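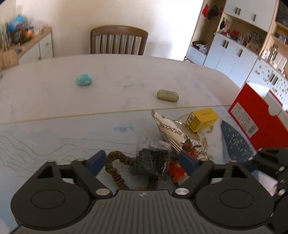
Talerthorpe Family History Group
Minutes, Sep 10, 2022

Present: Haiyan Jiang (chair), Aiguo Liao, Lingyun Tan, Tatsuya Chiba, plus members, 19 in all. Apologies from Guilan Han, who sent notes, see item 3.

1. Last minutes
Agreed. One fix: the Meng family bible was printed in Leeds, not London. Lingyun to correct the copy on the site.

2. Burial register index
Aiguo reported. 2,764 entries typed up so far, covers the old churchyard and the first part of the north extension. Remaining pages are the bad ones, water stains, two different hands, one clerk who wrote his 1s and 7s the same. Discussion on whether to guess at ages. Agreed no guessing, put a question mark and give the page number so people can look for themselves.

Tatsuya asked about spelling. Index has Meng, Ming and Menge, probably one family. Keep spelling as written, add a "see also" line. Aiguo not keen, says it doubles the work. Vote: carried, 2 against.

3. Passenger list query
Notes from Guilan read out by Haiyan. The Henry Voltard on our web page, the one who sailed to Boston with his mother, is most likely the wrong Henry. Two boys of that name baptized in the parish, cousins. The one who sailed was the son of Thomas the cooper. Ours was the son of William and turns up in the next census as a farm servant, still here. Guilan has seen the census page and the marriage entry. Has not seen the Boston end.

Long talk on this. The wrong version has been copied into at least 10 online trees that members know of, three of them by members. Lingyun felt the page should come down today. Tatsuya wanted to wait for the Boston record. In the end: page stays up with a note at the top saying parentage is disputed, Guilan to write the note, Tatsuya to order the arrival record. Descendants in Ohio to be told before the note goes up. Haiyan will write, she has the adress.
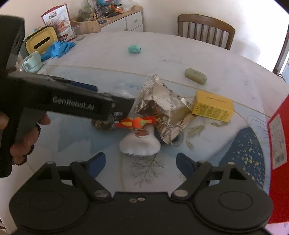
Also from Guilan, the photo we have labeled as Henry's mother is too late for her, going by the sleeves. Label to be changed to "unknown woman, Voltard album". No objections.

4. Software
Breltix subscription runs out in January. Price going up, no figure yet. Lingyun says the export is clean except for source notes, which come out as one long block. Aiguo to try a test export of the Jiang tree (Haiyan's own, with her ok) and bring it next time. No decision.

5. Talks
Chapel records talk moved to spring, speaker has a clash. Tatsuya will fill the gap with reading old wills, please bring one you are stuck on. Photocopies fine, no originals.

6. AOB
- Key to the map drawer missing again. Who has it?
- Tithe map copy back from the framers, glass is fine, title is mispelled. Going back.
- Request from the school for help with a street history, Lingyun to reply.

Actions
Lingyun: correct last minutes, reply to school
Aiguo: add "see also" lines, test export
Guilan: note for Voltard page, new photo label
Tatsuya: order Boston record, wills session
Haiyan: write to Ohio family, chase framers

Next meeting same room, usual time.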